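Cups & Samples: FAQ

Questions we keep getting about the sample cups. Updated in December by Rosimeire. If yours isnt here, ask at the front desk.

What are the cups for?
Handing out minis. Small bottles, loose caps, testers. One customer, one cup, no bags. Saves a lot of rolling around on the counter.

Which color do I use?
Gray for returns and empties. Yellow-green for anything going out. Both live at the back of the table by the wall, next to each other. Please don't stack them, the rims stick and then you pull out two.
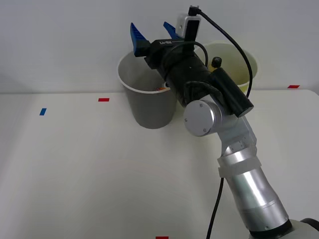 Can I swap the colors if we run out of one?
No. Ask Marius for more. We order from Osell, 3,000 at a time, and last count was 2,294, so we are not running out.

What goes in a yellow-green cup?
Bottle first, standing up, cap on. Spare cap after. If the bottle won't stand it's the wrong size for the cup, use a box. Anything taller than the rim by more than a finger, also a box.

Why is there sometimes an extra cap in there?
Customers ask for them. Caps get lost. Put the spare in with the bottle, don't tape it to the outside.
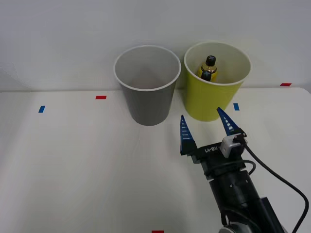
Black caps only for now, the white ones from Drovex leaked and went back. If you find a white one in a drawer give it to Radek.

What about the tape on the table?
Leave it alone. It marks where things go. Red and blue strips, stuck flat. If one peels up, press it back down or tell Aurelia, she has the rolls. Don't put down new ones yourself, we had that last spring and it took a whole morning to sort out.

How do I clean the table?
Damp cloth, no spray. Go round the tape, not over it. Cups off first obviously.

Can cups be reused?
Gray yes, up to 10 times if dry and not bent. Yellow-green never, they leave with the customer.

Something spilled inside a cup. Now what?
Bin the cup, wipe the bottle, new cup. Perfume oil goes straight thru paper if you leave it.

How many cups should be out at once?
One of each is plenty. The rest stay in the closet, shelf 7.

Who do I ask about large orders?
Emilian, mornings before 10. Have the customer's name and the bottle size ready.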